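Live-in carer wanted, Plivham

We're looking for someone to help my mother at home from June. She is 84, walks with a frame and likes company in the evenings. Meals, showers, washing, and a drive to the chemist or library when she wants one.

36 hours over five days, $1134 a week before tax, own room and meals included. You'll need a current licence and first aid certificate. Experience with dementia is not needed - she's sharp. Two referees please.

Write to Menaka Abeysekara, care of Pumphrey Home Help, with a short note about yourself.

Posted 24 February 2022 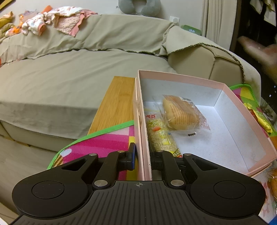
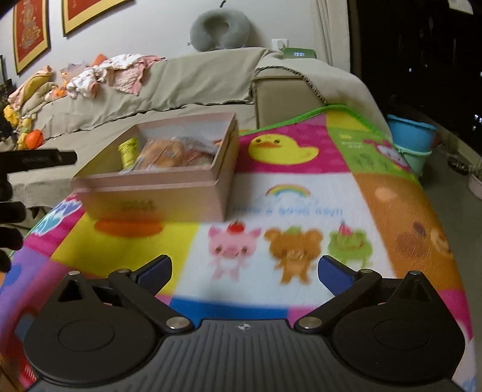
At the house. The sofa is in the first photo.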